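Lostine Laundry Words

Welcome! Lostine is a word list of everyday laundry and clothing talk, collected from people in Tritham and Hekville. It began as a scribbled page of what our neighbors call a clothesline, and it has grown into something we love working on.

What's inside

entries.csv has one row per word, with the town, a plain meaning and a sample sentence. The towns file holds short notes on spelling. Version 7 covers 70 head words, and we'd be thrilled to reach 100 by December.

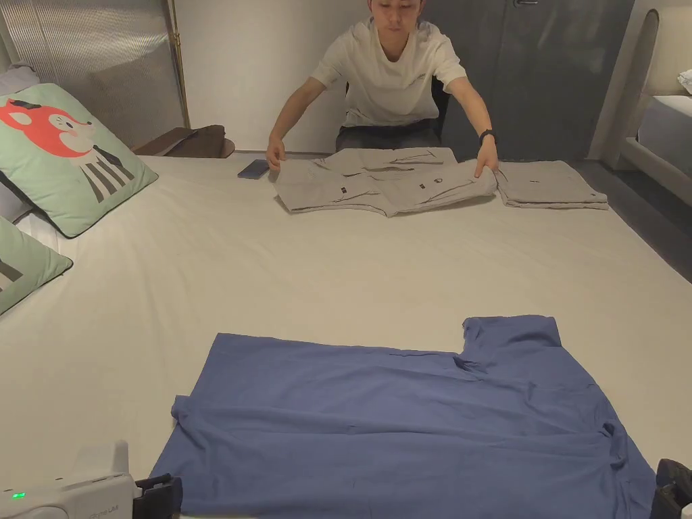

Some favorites: "siding" a shirt (folding the sleeves in first), "to bluff" a towel (a hard shake before it goes on the line) and "Monday arms", which Hekville speakers use for any kind of tiredness – even after gardening!

How to use it

Open the CSV in any spreadsheet program. Blank meanings are words we've heard but can't pin down yet, so please leave those rows in if you share a copy.
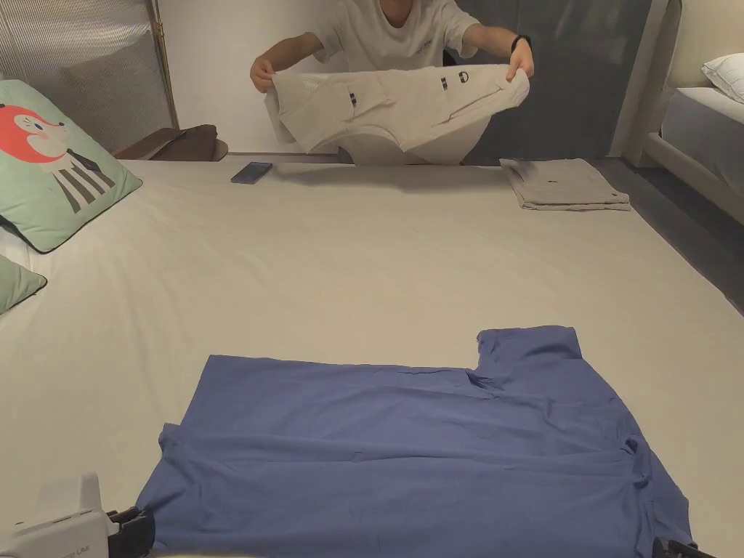
Spelling follows the Siu style sheet, with one change: we keep double letters wherever speakers asked for them. Tritham entries lean toward older speakers, and we'd love more words from teenagers.

Adding a word

Send the word, the town and a sentence you've heard someone say. Rude ones are welcome too – just mark them with an R in the last column.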